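Unit 8 - Loose parts in bins

OK, so last time I got carried away with shelving and we never reached bins. My mistake! Today is all about how bar-shaped parts settle when they're tipped in and left unstacked. Read pages 11 to 13 of the packet first (the Hukport pages can wait).

Bars cross. One ends up resting on the end of another, a couple lie side by side, and one slides up against a wall.

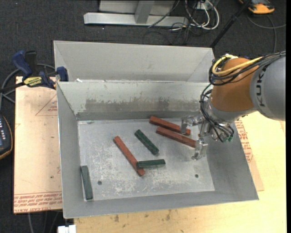

Sloped walls help with that last one, though I still see parts hug the side more than I'd like. For your sketch, draw each bar as a plain rectangle and mark which one is on top wherever two overlap - color helps a lot. Margareta Ursu has spare pencils. Sketches go to me or Howard Lightfoot.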